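How a Robot Learns to Pick Up a Bowl

Picking up a bowl is easy for you. A robot has to be shown.
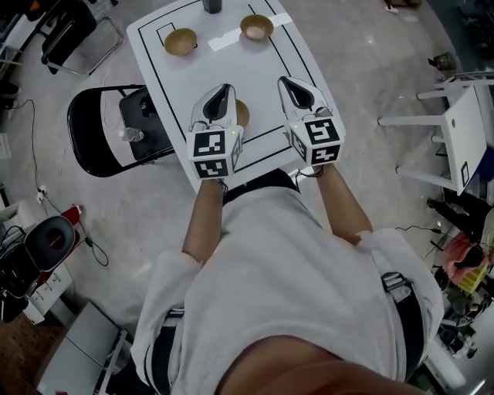

At the Plostutis shared workshop, people are building a robot helper. Before it can do a job, it needs lots of practice runs to copy. So a person does the job first, using grippers. A gripper is a robot's hand. It has two fingers that open and close.

The black-and-white squares on the cubes are markers. A computer can find them in a video and work out where each gripper is and which way it is turned.

Noreen Coughlan started the project in February. Her group has saved 102 practice runs so far - most of them with bowls. One run takes almost 15 seconds.

Try it at home: move a plastic bowl using two wooden spoons. Go slowly, and watch what your wrists do.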